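Tuesday, bench 4, second pot of coffee

OK, picking up where I left off with the egg tempera tests. The Mallstead panels finally came (eleven days late, and one corner dinged, which I've filled and will pretend not to see) so there are no more excuses for not doing the yolk-to-water comparison properly.

Ground the Ranovon yellow ochre first thing with distilled water, just to a stiff paste, like toothpaste. It still feels gritty compared with the red I did in November. I gave it another twenty minutes under the muller and it got better, but there's a rasp to it I don't love. Might be the pigment, might be my glass slab, which badly wants roughening up again. Note to whoever has the carborundum powder: please put it back!

Yolk prep same as always. Separate, roll the yolk on a paper towel till the skin is dull, pinch, pierce, let it run into the jar and throw the sac away. I broke the first one all over my sleeve. Second one went fine. A teaspoon of water to one yolk for batch A, two for batch B, and for batch C I used the old Korletey recipe with a splash of white wine vinegar, which makes the whole bench smell like salad.
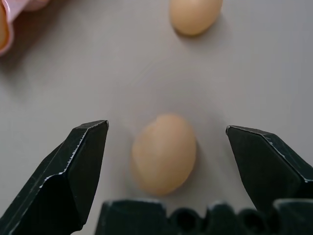 Does the color of the yolk change the color of the paint?

Only a little, and it fades. A deep orange yolk gives a warm cast to whites and pale blues while the paint is fresh, but after a few weeks in daylight I can't tell those swatches from ones made with a pale yolk. For the earth colors I've stopped caring.

Brushed out the three batches side by side, thin hatching strokes, two coats and then a third after lunch. A dries with a nice low sheen and takes the next coat without lifting. B is chalky. I can rub it off with a dry finger, so too much water or not enough yolk, same thing I guess. C handled beautifully for an hour and then got draggy, and I ended up thinning it by eye, so its numbers are worthless and I'll have to redo it.

Room was at 55 percent humidity all afternoon, a lot nicer than last week when nothing would set up. Wet-sanded the spare panel to 3,000 grit while I waited, purely because I wanted to know what tempera does on a surface that slick. It beads! First coat crawled away from the edges like water on a waxed car. Went back over half of it with something coarser and that half took the paint fine.

Filed under swatch 1,773 in the Omer binder, the fat one with the broken ring. Please don't stack anything on it, the top coats are still soft and will print.

Still to do: remake C and measure this time, scratch test on A after the weekend, wash the muller before the ochre turns to concrete. Also we're nearly out of distilled water.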